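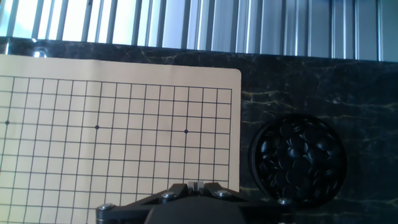 Wrist camera view, empty board, black bowl on the right

How many demos before it stops guessing? (Go stones)

Posted by Sointu Rautiainen, January 2024

I'm recording examples of an arm taking a black stone out of the bowl and setting it on an intersection. I have 642 episodes so far, all driven by hand. The policy I trained on them reaches for the bowl fine and then puts the stone down more or less wherever it likes, often between lines. The guide that came with the Treken software says to "add more diverse demonstrations" and leaves it there. Before I give up another month of evenings, does more data really fix this, or is that just what people say? I only use the wrist camera. The board is a printed sheet lying flat on the counter.

Reinhold Fuchs

More data fixes it if the data has the answer in it, and I doubt yours does. Look at your own picture. The gripper covers the lower part of the board, and you can see three star points and a piece of the grid that runs out of view on two sides. Which intersection is the target? I couldn't tell you from that, and I don't see why a network could. If you were choosing the point in your head while you drove, the choice never got recorded. The model learned the average of your moods.

Write the target down for every episode, as row and column, and feed it in. Then add a second camera that sees the whole board. I'd throw out the old episodes unless you can recover the targets from the last image of each one.

Also, dark stones in a dark bowl on dark marble with that bright light coming through the slats is a rough place to start. I wouldn't blame it for the placement errors until you've tested a plain mat, but I would test it. Record 133 with targets, train, and measure how far off the line each stone lands. If the number doesn't move, don't let anyone sell you on 3824.

kuusisto_b

Just get more. We had the same problem with bottle caps and it went away after we doubled the set. Try a bigger model too.

Reinhold Fuchs

Did you change anything else when you doubled it? People usually move the camera or clean up the bad episodes at the same time and then credit the count.

kuusisto_b

We did swap the gripper fingers around then, so maybe. Still worked.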